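Scooping a Litter Tray on a Raised Surface
Ploner Home Notes - 2 min read

These steps cover a plain open tray with granular litter, a slotted scoop and a small lined bin. Working at table height saves bending and makes clumps easier to find.

1. Set the tray down with a clear strip of tabletop beside it. Leave room for the bin on the side away from your scooping hand.

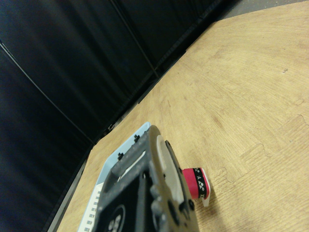

Light blue tray on the wooden tabletop, black curtains behind.

2. Keep the bin within one arm movement of the tray. A bin laid on its side takes up more table but can be filled with its mouth toward the tray. Push the scoop blade down to the tray floor, lift, and shake until the loose grains drop through the slots. 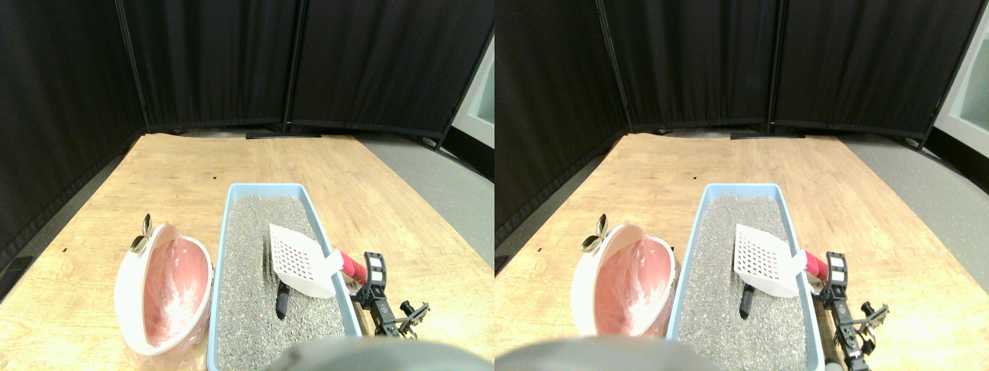 3. Stand the bin upright and open the lid fully. The liner should be folded over the rim all the way around - a liner that only sits inside will slide down under the first load.

Empty each scoop low inside the bin to limit dust.

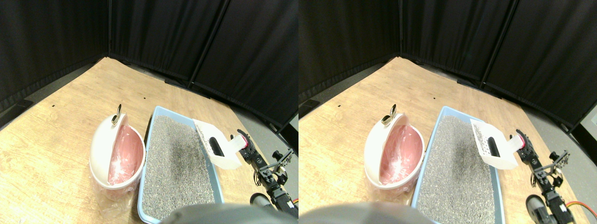
Work from one short end to the other in overlapping passes. Then level the litter with the back of the blade and top up to a depth of 2 inches. Tie off the liner and wipe the table.

4. Wash the scoop separately. Replace all of the litter every 2 weeks, or sooner if the odor stays after scooping.

Comments (4)

Bahrami: Depth was my problem. Mine was too shallow and clumps stuck to the bottom.

Ernus: Does step 4 apply to non-clumping litter?

Civia: Weekly for non-clumping in our house.

cat330: Do you use soap on the scoop or just hot water?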